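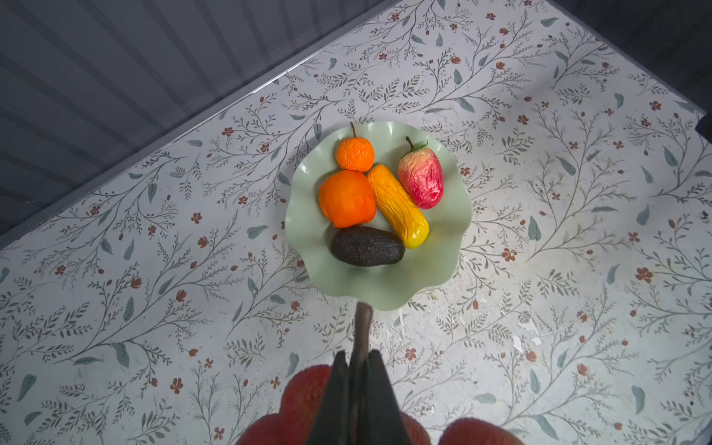 Kelon staging is a method for teaching robot arms to handle a crowded tabletop from what a small camera near the gripper sees. It was worked out by Nandi Kruger and Themba Hendricks at the Ultstead laboratory in Mandport, and it takes its name from the piece of software, Kelon, that the two wrote to keep track of their recordings. The method belongs to the wider family of imitation learning, in which a person guides the arm through a task many times over and a program learns to produce similar motions by itself.

Background

Kruger had spent several years on picking tasks in which each object sat alone on a plain gray board. Policies trained that way did well on the board and then fell apart, rather sadly, on anything resembling a kitchen table. Fruit was a particular trouble. Pieces on a plate lean on one another, and pulling one away shifts its neighbors, so a motion that is perfectly good for a single orange may send an avocado rolling. Artificial fruit became the usual material for the work, as it keeps for months and can be dropped any number of times without much harm to the carpet.

Hendricks, who joined in May, suggested that the arrangement of the table ought to be treated as part of the data. Until then it had been left to whoever happened to be running the arm that afternoon, and people are creatures of habit – the same operator will set down the same plate in very nearly the same spot all day long.

Method

In Kelon staging, every recording begins from a "stage," a short written card that says which objects go on the plate, which stay on the table, and what sort of surface lies underneath. Patterned surfaces are favored over plain ones, and scalloped or ruffled plates are mixed in with ordinary round ones, their uneven rims being harder for a vision model to follow. Stages are drawn at random, though no stage may be used twice by the same operator.

The operator then guides the arm through the task while the wrist camera records. The view from the wrist is a peculiar one. The fingers are always in it, large and dark at the bottom, and anything close to them tends to blur. Earlier groups often cropped this part away. Kruger and Hendricks kept it, reasoning that the position of an object between or beside the fingers is just what the policy needs to know at the moment of closing.

Results

The first full collection held 2,717 recordings made over 356 stages. After recordings with dropped frames or operator mistakes were set aside, 2,419 remained for training. The trained policy was then tried on 53 stages it had never met, and it finished the task on most of them. Failures were gathered mainly among crumpled or deeply creased fruit, where the fingers closed on a fold and slipped, and among long pieces lying across the middle of a plate with others resting against them.

A second policy, trained on the same number of recordings but with the stages chosen freely by the operators, did noticeably worse on unfamiliar surfaces. On surfaces it had already seen, the two were hard to tell apart.

Criticism and later work

The Arriaga group, which repeated the study with a different arm, found a smaller benefit and argued that much of it came from the patterned surfaces alone. Hendricks has granted that the surfaces and the plates were never varied separately, and a collection meant to settle the matter is under way. There have also been friendly complaints about the cards, which take a good while to set up by hand – longer, on some stages, than the recording itself.

See also

Imitation learning
Grasp planning
Wrist-mounted cameras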